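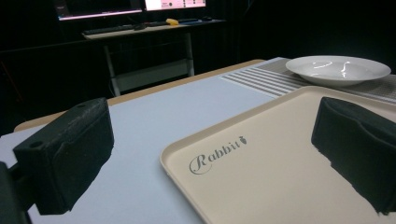 When our canteen at Skurkia started to automate the table setting, the first question from the staff was who will teach the machine. The answer is that they do it themselves, with a gripper held in the hand. A work place needs one tray, one placemat and one plate to begin. Put the plate on the striped placemat and let the tray lie a little diagonal, with the word "Rabbit" readable, so that all colleagues can compare their tables with the same picture.

How to record one round

1. Hold the gripper over the tray with the fingers open. Wait one breath before you move.
2. Close the fingers on the handle of the fork. Do not grip the metal part.
3. Lift slowly and carry the fork to the placemat.
4. Open, go back, and write the round in the list.

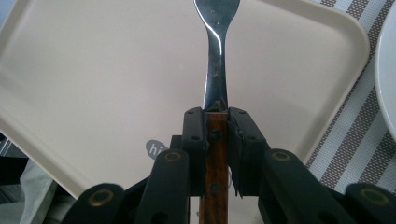

Fork held by the wooden handle, between both pads.

One shift is 30 rounds, then a break of 15 minutes. Please take the break also when you feel fine, the wrist becomes tired later.

What changes for you

Tuva Rønning and Sugeng Gunawan now spend the morning on recording and the lunch hours with the guests, as before. No shifts are removed before the end of December. If a grip feels wrong to you, tell Chibuzor Lawal. You have set more tables than the engineers, and the instructions can still be changed.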